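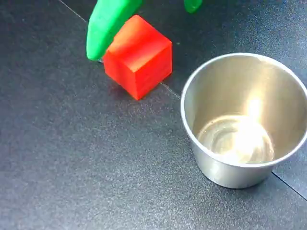
Red cube and stainless steel cup on the grey work surface.

Bench Assistants (casual) - Tabletop Objects Room, Clendthorpe

Brusance is hiring two casual bench assistants for its tabletop objects room at Clendthorpe. The work is setting out small household and play objects on a bench, putting them back to their starting places, and keeping the shelves and records in order. It is light work but it is repetitive, and it suits someone who likes a tidy bench and doesn't mind doing the same layout many times in a shift.

The positions start in September and run to the end of the current program of work. There may be further shifts after that, but we can't promise them.

What the job involves

Most of a shift is spent on layouts. A layout is a small group of objects placed on the work surface according to a printed card. A simple card might have one block and one cup. Others have bowls, lids, spoons, blocks in several colours and folded cloths. You read the card, collect the objects from the shelves, place them, and tick the card off. When the layout is finished with, you clear it and set out the next one.

You will also:
- wipe down the work surface at the start and end of each shift, and between layouts when there are crumbs, flecks or fingerprints on it
- wash and dry the metal and plastic ware at the sink
- check blocks for chips and worn corners, and set aside any that need replacing
- label new objects and add them to the shelf list
- pack sets into tubs for the Sugden site and unpack the tubs that come back
- write up anything missing or damaged in the day book

The shelf list currently has 1,000 entries. You won't be expected to know it by heart. New starters use the printed copy for the first few weeks and most people keep using it.

Packing for Sugden is done in the last hour of the shift. Cups and bowls go in nested with paper between them, and blocks go in bags by colour. The tubs are heavy when full and there is a trolley. Please don't carry a full tub by yourself.

Hours and pay

Shifts are four hours, either 8 am to noon or 1 pm to 5 pm. We will ask which you prefer and keep you on the same one where we can. Each assistant will be offered three or four shifts a week. There is no evening or overnight work.

Pay is at the casual rate for the grade, with the loading included. The rate sheet is sent out with the application form. Induction takes two shifts and is paid.

Who we are looking for

You don't need a qualification or any experience in this kind of work. People have come to us from kitchens, warehouses, libraries and child care, and the skills carry over well. You will need to be able to:
- stand or perch at a bench for a four-hour shift, with breaks
- follow a written card closely, including which way round an object sits
- tell colours apart reliably, as many of the blocks differ only in colour
- write clearly in the day book
- turn up on time, as the two assistants on a shift work as a pair

Height-adjustable stools are available at every bench. If you would need other changes to do the job, put that on the form or ring us first. We have changed benches, lighting and card sizes for staff before and are happy to talk about it.

If you have a nickel allergy please tell us. Some of the ware is stainless steel and you would be handling it daily. Gloves are supplied.

The room

The room is on the ground floor of the Iltent building, at the end nearest the car park. It is step-free from the main entrance. Parking is free but fills up by 8:30 am. The 46 bus stops at the front gate and it is a five-minute walk from there. There is a staff kitchen with a fridge and microwave, and lockers for bags and coats. Wear flat closed shoes and plain sleeves that can be pushed up. Rings and bracelets come off at the bench - they scratch the ware and catch on the cloths.

How to apply

Ask for an application form at the Iltent front desk or request one by email through the Brusance contact page, with "Bench assistant, Clendthorpe" in the subject line. The form is two pages. Attach a resumé if you have one, but it isn't required. Please give the name of one person who can speak about your work, paid or unpaid.

Applications close at 5 pm on the last working day of August. We will contact everyone who applies, including those we aren't able to interview. Interviews are held in the room itself and take half an hour, and part of that time is spent setting out two or three cards at the bench.

Questions about the role can go to Menaka Kanagaratnam, Objects Room Coordinator, through the same contact page. She is usually at her desk between noon and 1 pm if you would prefer a call back.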